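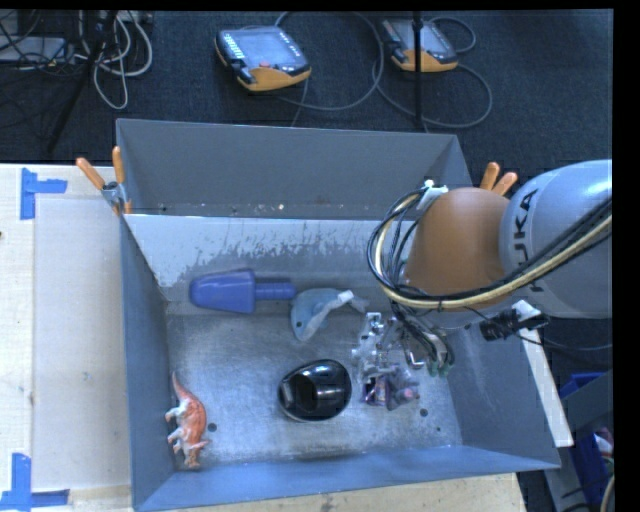 I spent most of February switching between two grippers on the same arm, and I finally have enough notes to write it up. One is the two-finger Ornine we bought last year. The other is a Tokitz that Nayeli Camacho lent me for the comparison. Both were run over the metal bin with the same kind of mixed junk in it, because a bin of identical boxes tells me very little. The toy dinosaur is a good test, with that thin tail and the legs sticking out. The shiny black bowl-like piece is harder for the camera, since the rim throws back so much light. Crinkled packages are their own problem, and I kept at least one in every round.

The Ornine closes faster and is easier to set up. I had it mounted and talking to the controller in 15 minutes. It did well on anything stiff, but it pushed soft packages into the corners and then could not get under them.

The Tokitz took me most of an afternoon. The wiring is fussy and I redid the cable routing 4 times before it stopped snagging at the wrist. Once it was running, it dropped fewer soft items. After about 3000 picks the fingertips were worn enough that I ordered spares.

I am keeping the Tokitz on for now. Loan Ông wants to try it with a different camera position next, and I still need to fix the timeout in my pick script.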